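Who do people tell when a private photo gets passed on?
A survey of first-year students at Cluvatcombe
Project report by Jintana Chuensuk and Nattawut Khunthong
Supervisor: Sipho Hlongwane
Handed in 2019-01-17

1. Why we chose this

Most of what we read before starting was about why people send private pictures. We found much less on what happens next, when a picture has been forwarded to someone it was not meant for. Our question was a narrow one: if this happened to you or to a friend, who would you tell first, and what would stop you telling anyone?

We did not ask anybody whether it had happened to them. Our supervisor asked us to keep to made-up situations, and the ethics form was approved on that basis.

2. How we did it

We wrote a questionnaire with nine questions and put it on Statitell, the survey tool the department uses. The link went to 200 first-year students through their course mailing lists. Answers were anonymous and no names or email addresses were kept. We also held one group discussion with students from the Dunleavy building, led by Nattawut while Jintana took notes. 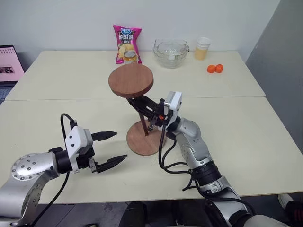
The situations in the questionnaire were short. In the first, a former partner sends a photo to a group chat. In the second, a friend picks up an unlocked phone and shows a picture to other people at a party. In the third, a photo turns up on a public page with the person's first name under it. We had trouble with the wording of the second one, as our test readers could not agree whether showing a screen to someone counts as sharing. Wiroj Chuensuk, who read the drafts, suggested we try the questions with something harmless in place of the private photo. We used an imaginary holiday postcard, and asked the readers whether passing it round on a phone was sharing it. All of them said yes. When we put the private photo back in, some changed their answer to no, so we wrote "shows or sends" in the final version.

3. What we found

Nearly everyone who answered would tell a close friend first. Parents came a long way behind, and the university came last in all three situations. The police were chosen more often for the public page than for the group chat, though several people wrote in the comment box that they did not know whether the police would do anything.

The reasons for staying quiet were mostly about blame. The most common comment, in different words, was that the first thing anyone would ask is why the photo was taken at all. One person wrote that they had read the comments under news stories about well-known people and would expect the same.

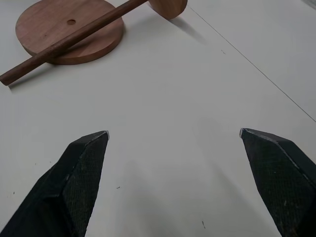

Figure 2. Black gripper fingers over a plain white tabletop.

The group discussion gave us a slightly different picture. People there were more willing to name the university as a place to go, but they wanted to know beforehand who would read the report. They also brought up screenshots. We had left these out of the questionnaire, and that was a mistake – several in the group saw a screenshot as worse than forwarding, as it is usually done in secret.

4. Problems

The answers came from people who chose to answer, so we cannot say they stand for the whole year. The group discussion lasted only 20 minutes and two people did most of the talking. We planned to compare our answers with those from the Nultero course, but their survey does not run until April.

5. What we would suggest

The student web pages should say who reads a report about a shared photo, and whether it can be made without giving a name. At present the page lists a phone number and office hours only.

Thanks to Washington Rangel for help with the ethics form.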